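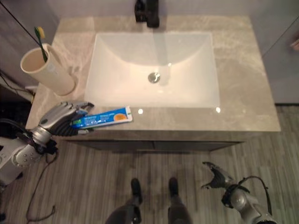 From: Sebastian Husar
To: Jukside club list
Date: 2 Jan 2020
Subject: Re: Bathroom task, where we have got to

Hello all, and a happy new year to everybody, including those of you who are reading this from a train with no signal and will only get it when you are back.

Bahman wrote to the list just before the break and I never answered him properly, for which I am sorry (we had a full house and I barely opened the laptop). I've left his message in below so that the newer members can see what we're talking about.

Bahman Kermani wrote:

> Dear all,
>
> A few questions before we all disappear for the holidays. I have been
> reading the Gutemance rules again and I think we have been treating the
> toothpaste task as one job when the judges will treat it as several. The
> robot has to walk up to the basin, take hold of the tube, bring it over
> to the brush and put everything back. Points are given for each stage,
> so a team that only ever gets hold of the tube still goes home with
> something.
>
> 1. Are we still using the left hand for the tube? I had thought we
> agreed on the right in December, but the last set of recordings says
> otherwise.
>
> 2. Who is looking after the cables? I am happy to do it but I would
> like to be told.
>
> 3. Can we please have a flat tube and a full tube to practise with? They
> behave like two different things.
>
> I would also like us to think about whether the two first-years could
> have a turn at driving before the spring. They have sat very patiently
> through a great deal of other people's driving.
>
> Best wishes to you and your families,
> Bahman

Thank you, Bahman, that was a very useful letter and I have read it more than once. Let me take your points in order, and then I have a few of my own to add at the end.

On the hands. Yes, we are using the left for the tube. I know what we said in December and I was one of the people saying it, but the cup with the toothbrush lives on the left side of the counter and it seemed a shame to send the right arm all the way across the basin when the left one is standing there with nothing to do. You can see it at work in the head camera picture: the left hand has its fingers curled over the blue tube at the front corner of the counter, and the right is hanging open out to the side, over the floor. I would like the right hand to be kept a bit nearer the body during the reach, please, if whoever is driving can manage it. Out there it is only waiting to meet the edge of the cabinet on the way back up, and I have heard that noise once and don't want to hear it again!

The other thing I should like everyone to have a think about is where the tube starts. With it lying flat along the front edge, pointing towards the basin, the fingers have to come down over the top, and there is very little underneath for the thumb to get hold of. We talked about letting the crimped end stick out over the edge a little so there is something to pinch. The Gutemance rules say the tube must be "at rest on the counter", and to my mind a tube with its tail over the edge is still at rest on the counter, but I would be much happier if somebody wrote to the organisers and asked. Bahman, you write a better letter than I do. Would you?

On the cables. It's yours, with my thanks. There is a thin dark one lying in a loose coil on the floor by the left foot side, and I would love to see that tied up before we do any more walking. The feet are big and don't feel anything underneath them. There's also the black one that comes down across the corner of the counter past the cup. It hasn't caused us any bother yet, but it's a dark line running straight past the thing we are trying to find, and I do wonder what the Juretti software makes of it. If it could go behind the basin or up the wall instead, so much the better.

On the tubes. Very well spotted, and I agree completely. I have bought a second one, and I have put a strip of tape on the box of the full one so we can tell from the log which was in use. Please do write it down. We have 42 runs from last term where the notes say only "toothpaste", and I spent a whole evening trying to work out which was which and then gave up and had a sandwich.

On the first-years, yes, gladly. I'd suggest they begin with the arms only, standing still in front of the counter, and leave the walking up to the basin for later on. Each of them can have 35 minutes at the controls with one of us next to them holding the stop button, and I'm very glad to be that person for the first couple of goes. If it goes nicely we can make it a regular thing.

Now for my own bits and pieces.

Ahmadpour have kindly said we may keep the spare wrist until Easter. Please be gentle with it, and please don't take the cover off to have a look, however tempting (you know who you are).

The shiny inside of the basin is still fooling the depth readings along the back wall. I tried moving the lamp and it only shifted the bright patch somewhere else. If anybody has an idea that doesn't involve painting the basin, I am all ears.

Entry money for Gutemance is due on the 14th, and I have it in hand, so there's nothing for anyone to do there except send me your full name as you want it on the badge. Last year we had one spelt three different ways.

Lastly, I shall be in the lab most afternoons from next week with the heating on and a tin of my aunt's shortbread, which needs eating. Do drop in even if you only want to watch.

All the very best,
Sebastian

--
You are receiving this because you joined the Jukside club list. Messages over 2000 KB are held for a moderator.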